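Zultside renters' group questions "plastic-free" claims on moving boxes

11 Nov 2023

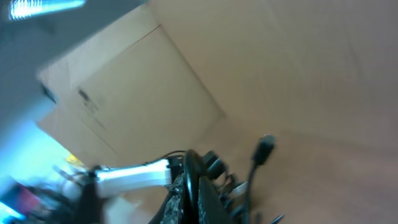 The Zultside Tenants' Network is asking moving companies and box suppliers to back up what they print on their packaging, after a year in which nearly every carton sold to renters in the area seems to have become "green", "earth-kind" or "forest neutral" without getting any cheaper or any stronger.

The group has put out a short report, Boxed In, based on replies from 396 households that moved into or out of a rental in Zultside since March. It wanted to know what people paid for boxes, how many times each box was used, and where it ended up.

The answers don't sit well with the advertising. Only 23 per cent of households said their boxes had been used for more than one move. Most went into the recycling bin, and a fair share went to the tip because the bins were already full on moving weekend.

"A box that gets used once and chucked out is a box that gets used once and chucked out, whatever colour the leaf on the side is," said Pascal Arnaud, spokesperson for the network. "We asked four suppliers what 'forest neutral' means. We got two brochures, one phone message and a discount code."

The network is particularly doubtful about take-back offers. Hellach Removals advertises a refund on used boxes returned in good condition. Of the households that tried to claim it, 15 told the network they were knocked back, usually over tape marks or a bent flap. Hellach has told the network its conditions are clearly set out on its website. They are, in the final paragraph of a page headed "Our Promise".

Cavum, which supplies boxes to several storage yards in the district, says its cartons are made to be used again and again. The network asked for the test results behind that statement in March and again in winter, and has yet to see them. It would be glad to. If the boxes are as tough as the company says, tenants ought to know, and the network will happily print the figures in its newsletter.

There is also the matter of price. Households reported paying anything from nothing at all (the back door of the bottle shop remains popular) to more than the cost of the van. Boxes sold with an environmental label were generally dearer than plain ones, though the report is careful on this point - people who bought the labelled kind also tended to buy bigger packs, and the survey didn't ask for receipts. Nor was it a random sample. Replies came through the network's mailing list and noticeboards, so they may lean towards people who already had something to complain about.

The report asks for three changes. Suppliers should say on the box how many moves it is meant to last. Refund conditions should be printed on the sales docket. And the council should stop counting collected cardboard as "reused" in its yearly waste summary when it has been pulped.

On that last point the network expects a slow answer. The council has said it will consider the report alongside its next waste plan, which was also what it said about the last one.

In the meantime, a free box swap will run from the side entrance of the Quintana Street hall, where renters can drop off flattened cartons or take what they need. There is space for 2000 flattened boxes. Wet or mouldy ones can't be taken. Tape marks and bent flaps are fine.

Copies of Boxed In, including the survey questions and the full table of replies, are available at the hall or by writing to the Zultside Tenants' Network. Pascal Arnaud is available for interviews.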